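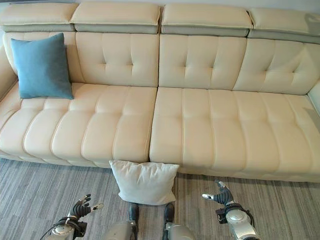

The cream leather sofa, seen from above.

Sarmīte Baranauskienė had been with Carix for eleven years before anyone asked her to sign the form, and she read it twice because the first time she thought a page was missing.

It said that her adviser had no incentive to recommend one product over another. It said this in bold. Then it asked her, as head of client review, to confirm that she had checked.

"Checked how?" she said.

Besnard was on the other end of the phone. He ran the advice side and liked to be called at home. "You look at the files. You see there's no commission. You sign."

"There's no commission on anything. There hasn't been for years."

"Then it's an easy morning."

She had 265 files on the drive. She opened the first one, a retired bus mechanic with a paid-off house and a pension he could have taken as income for life. He had been told to move it into the Kirken Balanced Portfolio. The fee was a percentage of whatever he moved. If he had left it where it was, the fee would have been nothing.

The second file was a widow who wanted to pay off her son's mortgage. She had been advised to keep the money invested and help him "in a more gradual way." Kirken Balanced again.

By lunch she had stopped reading the reasons, which were all well written, and was only looking at the last line. Move it in. Keep it in. Add to it. In four files out of the whole drive somebody had been told to take their money and spend it, and three of those people were dying.

She called Besnard back.

"They're good clients," he said. "They're happy. Have you seen the survey?"

"I've seen it. They were asked if the adviser was polite."

"And was he?"

"Very."

He let out a breath. She could hear a television. "Listen. Listov does it this way. Everybody does it this way. We tell them the fee, it's on page two. If you tell people a thing, it's not hidden."

"I didn't say it was hidden. The form says there's no incentive. The mechanic was worth 1,976 a year to us if he said yes and zero if he said no."

"That's the price of the work."

"The work was done before he answered."

Besnard didn't reply to that. He asked if she was coming to the dinner, and she said she didn't know, and he said the form was due by five.

She got up and made tea. On the way back she passed the adviser's desk, where he was talking to somebody in that warm, slow voice of his, telling them there was no rush at all. She believed he meant it. He was a decent man, and she had never once caught him in a lie.

At her own desk she crossed out the bold sentence with a ruler. In the margin she wrote: We are paid when the answer is yes. Under it she wrote December 30, 2021, and her name, all of it, with the accents.

Then she scanned it, sent it to Besnard, and opened the mechanic's file again to find his phone number.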